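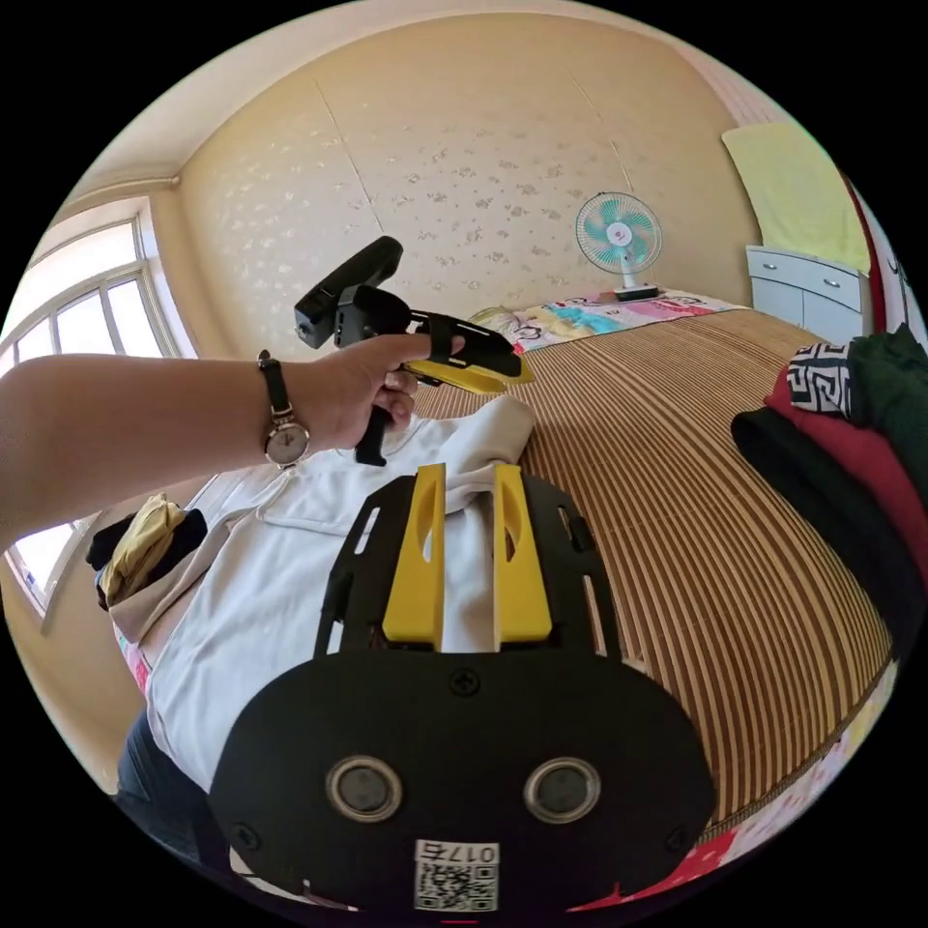
Winter bedding: what to wash, what to air out, and when to replace it

2020-11-22

The heat came on in all three buildings at Alexiou Court this month, and the front office has been getting the usual questions about blankets and comforters. Leilani Kincaid put together these notes with help from Princess Belmonte, who ran the laundry at the old Donow Hotel until it closed. Most of it applies to any apartment. The parts about the laundry room apply only to ours.

Sheets and pillowcases

Once a week is fine for most people. Every two weeks is all right if you shower at night and don't have pets on the bed. Warm water does the job for cotton. Flannel should go in cool water the first few times or it will pill, and it should come out of the dryer a little early. If your flannel sheets are new, wash them alone. They shed a lot of lint, and it ends up on everything else in the load.

Please clean the lint screen before and after. The dryers in Building B were shut down for a day in May when the vent line clogged, and the repair cost $500 that had been set aside for the bike rack.

Comforters

A comforter with a cover needs washing only two times a year. Without a cover, plan on once a month or so in winter. Check the tag first. Polyester fill can go in the big front-loader at the end of the row. Queen and king sizes do not fit in the regular machines, even when you can push them in. If the drum is full before you add water, the middle of the comforter stays dry and the soap doesn't rinse out.

Down can be washed at home, but it takes patience. Use half the soap you think you need and run a second rinse. Dry it on low with a few clean tennis balls, stopping every half hour to break up the clumps by hand. Expect it to take most of an afternoon. Down that is put away damp will smell by the end of the week, and the smell is hard to get out. Princess says to hold the corners up to a lamp when you think it is done. Dark lumps mean wet down.

Wool blankets

Wool hardly ever needs a wash. Hang it over a railing or a shower rod on a dry day and brush it with a soft clothes brush. Spots can be dabbed with cold water and a drop of dish soap. If you do wash one, use the hand-wash setting and lay it flat on towels. Do not put it in the dryer. The lost and found has a very small blanket in it now that used to be a full-size one, and the owner is welcome to come get it.

Pillows

Most people keep pillows too long. Fold yours in half and let go. If it stays folded, the filling has broken down and washing won't bring it back. Foam pillows should not go in the machine at all. Take the cover off, wash that, and wipe the foam with a damp cloth.

Electric blankets

Look over the cord and the plug before you use one this year. Any scorch mark or stiff spot in the fabric means it should be thrown out. Don't fold an electric blanket while it is on, and don't put another blanket on top of it. The wiring in Building A dates from before the 2000 renovation, so please plug these straight into the wall and leave the power strip for the lamp.

Laundry room changes

The Pretico card reader on the large washer has been replaced. Old cards still work, but you may need to swipe slowly. The large washer can be reserved on the sheet by the door, one slot per household per day until the end of the year. Cross your name off if your plans change.

Old bedding

Clean sheets, towels, and blankets can go in the bin by the Building C mailboxes. The Clarkov Street animal shelter picks them up and uses them in the kennels. They can't take pillows or anything with feathers. Bag everything and tie the bag.

Questions about reservations or the bin can go to Leilani at the front office.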